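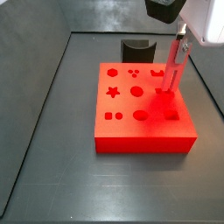

Home | Articles | Issues | About | Contact

Filed under: Early Learning, Language at Home

3. Shape words at home

Most parents in the Tarnitz sample taught color words before shape words. In the home diaries, "red" and "blue" came up at meals, in the car and while getting dressed. Shape words were mostly kept for toys and picture books. When a child did hear "circle," it was often in a question the parent already knew the answer to.

We collected 300 diary pages from 19 families in Tarnitz and Wimora. Parents wrote down any shape word they used and what was going on at the time. The Wimora families used the Darwish word list, which has separate entries for "round" and "circle." The Tarnitz families wrote freely, so the two sets should be compared with care.

Flat shapes and holes were talked about differently. Faced with a block that has shapes cut into its top, such as the red one in Figure 2, parents named the opening ("the star"). With a drawing they were more likely to name a side or a corner. 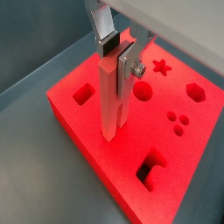

"Hexagon" was rare in both towns. Several parents wrote "the other one" or "the funny one" in its place, and their children copied this. We coded these phrases as shape talk, which the earlier Lorkska diaries did not do.

Comments (3)

Reader: We said "the funny one" for years at our house. Glad it counted.

Reader: Were grandparents asked to fill in pages too?

Reader: Is the Wimora word list posted anywhere? I teach preschool and would like to try it.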